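Folora Two-Arm Bench Kit, Version 2: Review
10 Apr 2020

Category: Bench automation
Supplier: Dirnberg
Software reviewed: Cabral, as shipped with the kit

The Folora kit is a pair of small jointed arms with grippers, sold with a wood-topped table, a black aluminum surround and a license for the Cabral control software. Dirnberg sells it to labs and small shops that want two arms working over one surface and don't want to build the bench themselves. Version 1 was reviewed here when it shipped without the surround. Version 2 adds it, along with new gripper fingers and a rewritten calibration routine.

Our kit arrived in December. The table and surround went together without trouble. The bolts for the corner uprights are all one length, an improvement over version 1, where two lengths were mixed in one bag. The arms come assembled and need only to be mounted and cabled. The manual runs to 141 pages and covers mounting in the first 10. Most of the rest is Cabral reference material and could have been a separate book.

Floor space is the first thing to plan. The table itself is modest, but each arm swings outside the surround when it homes, and the homing path can't be changed in Cabral. Leave a clear walkway on both arm sides. Our bench is in an open room with desks nearby and it fits, though one desk had to be moved.
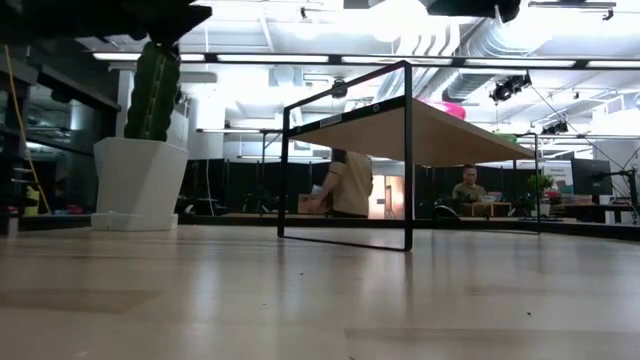

View through the black leg frame toward the doorway and desks.

Lighting matters more than the manual suggests. Cabral's calibration looks for the edges of the tabletop, and under ceiling strip lights it sometimes takes a reflection for an edge. The routine then fails with error 60 and no further explanation. Turning down the exposure in the camera settings cured it in our room. The supplied top has a smoother finish than I would choose. A matte mat is sold separately by Dirnberg and should be in the box.

Once calibration passes, it holds. We powered the arms down at the end of each session and recalibrated only after the table had been bumped. Version 1 needed a new calibration at every start.
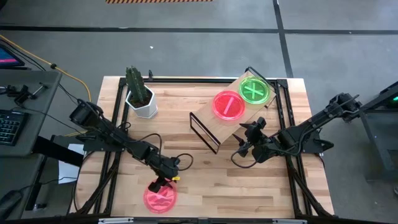 Reach is the usual question with opposed arms on a small table, and the Folora does well. Each arm covers its own half plus a strip past the center line, and Cabral treats that strip as shared space, with one arm allowed in at a time. Raised targets are where the arrangement gets tested. With the red and green dishes side by side on top of the box, and the pink piece down near the front edge, the work is at two heights and the arms have to divide it. The planner gave the box top to the right arm and the front edge to the left without being told to, and kept the left elbow away from the cactus planter once we had entered that as an obstacle. Obstacles are entered as plain boxes with typed dimensions. There is no way to import a shape.

The new fingers are longer and angled. They close cleanly on a thin rim and hold it without tilting. On flat pieces lying directly on the wood they are less good, and the approach angle has to be set by hand for each piece. The Arkik fingers we use on another bench have a chamfered tip that slides under such things more easily. They don't fit the Folora wrist, and Dirnberg lists no adapter.

Cable routing is the weakest part of the hardware. The wrist cable is left in a free loop along the outside of the arm. At full extension the loop pulls tight, and with the arm folded it hangs low enough to brush objects on the table. Version 1 had the same fault. Two hook-and-loop straps per arm improve matters, but check them at the joint limits before running anything at speed.

Cabral itself is adequate. Teaching a position by moving the arm by hand works well, and the joints are light enough to guide with one hand. Sequences are stored as readable text files and can be edited outside the program. The simulator window is slow and occasionally shows the arms in their previous pose until it is refreshed. Stop and resume are dependable. The resume function does return to the start of the current motion, so a gripper holding a piece will retrace its path with the piece still in it. 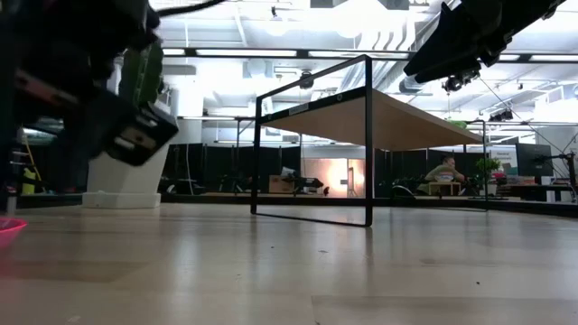
That retrace needs room above anything tall on the table. We set a clearance height for every motion, including the short ones, and had no contact afterward. The setting is per motion and can't be applied to a whole sequence, so long sequences take patience. A global clearance value has been requested on the Cabral forum and the reply says only that it is under review.

Noise is low. The arms hum when holding a pose and are quiet enough in motion for the next desk to carry on with a phone call. The power supplies have fans that run constantly and are louder than the arms.

Support from Dirnberg was by email. Answers came within a day and were specific, apart from the one on error 60, which pointed back to the manual.

Good: rigid surround, calibration that stays put, sensible handling of shared space, text-based sequences.

Less good: loose wrist cables, reflective top, box-only obstacles, per-motion clearance.

Owners of version 1 can buy the surround and the fingers separately. The calibration update is free with a current Cabral license.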